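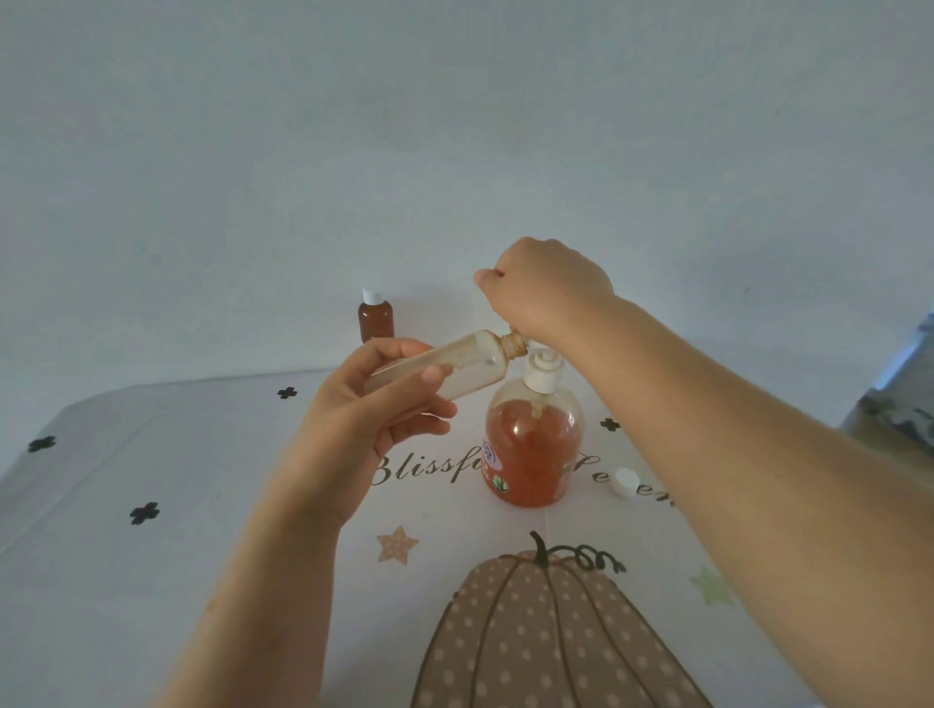 Small bottle into the big one.

I spent most of my time off this month cleaning up my music library. It had been on the list since February and I kept finding other things to do.

The library lives on an external drive and it's a mix of everything. There are CDs I ripped when I first moved to Novham, files I bought when I still bought files one at a time, live recordings that friends passed on, and a lot of stuff I have no memory of getting. When I started there were 3,933 tracks in it. I now have 2,831, and I haven't lost anything I'd want to listen to.

Most of what went was duplicates. At some point I changed programs and the new one made its own copy of every album it imported, but only if the artist name had a "The" at the front. I don't know why. So I had two of everything by half the bands I like, and one of everything by the other half. The copies were identical, so that was easy enough. Sort by title, check the length, delete one.

The harder ones were where I had the same song from different places. I've got four versions of the first Plindard album: my own CD rip, a download, the remaster, and a rip somebody gave me on a USB stick with the last two songs missing. I listened to all four on the good headphones over a couple of nights. The remaster is louder and the bass is muddy, particularly on the slow songs on side two. I kept my CD rip and got rid of the others. It has a small click at the start of track three from a scratch on the disc, and I've heard it so many times that the clean one sounds wrong to me.

I did keep both versions of the Gashaw live set. One is off the mixing desk and the other was recorded from somewhere near the bar. The desk one is better in every technical way, but you can hardly hear the crowd, and the crowd was half of that show. On the bar one you can hear people singing the horn part in the second song. You can also hear someone ordering chips.

Then came the tags. I'd been putting genre in by hand for years and it was a mess. I had Folk, folk, Folk/Country, Alt Folk and one album listed as "Folk??". I've cut it back to 15 genres, and if something doesn't fit I put it in Other and move on. Other is pretty big. I don't really search by genre anyway, I search by name or I put the whole lot on shuffle, so I'm not going to lose sleep over it.

Years are worse. Do you put the year the song first came out or the year of the release you own? I went with the first release, except for compilations, where I used the year of the compilation. I already regret that, as my playlist for the nineties now has gaps in it where all the soul collections used to be. I might go back and fix it over the holidays.

Album art took an evening by itself. The program will fetch covers for you, but it gets the small labels wrong nearly every time. Everything I own on Prisonano came up with the same picture of a trumpet. I ended up scanning the CD booklets on the home printer. The colours are a bit off and you can see the staple on some of them, but they're the right covers.

A few things I found along the way that I'd forgotten I had:

The Prisonano sampler from the year they did the free CD with the street press. Track six is still great and I still can't find who played on it.

A demo by a band I was in for one summer. We had a drum machine and not much else. I've left it in the library but unticked it so it won't come up when people are over.

The second Plindard EP, the one with the piano songs. I remembered it as boring. It's very good, and I've played it every morning this week while making breakfast.

The whole thing is backed up now on two drives, one at home and one in my desk at work. I set the program to stop copying files on import, too, so I shouldn't end up here again. There's still a box of cassettes in the hall cupboard, and I don't own anything that will play them. If anyone around Novham has a working tape deck they'd lend out for a few weeks, leave a comment.

Posted December 2024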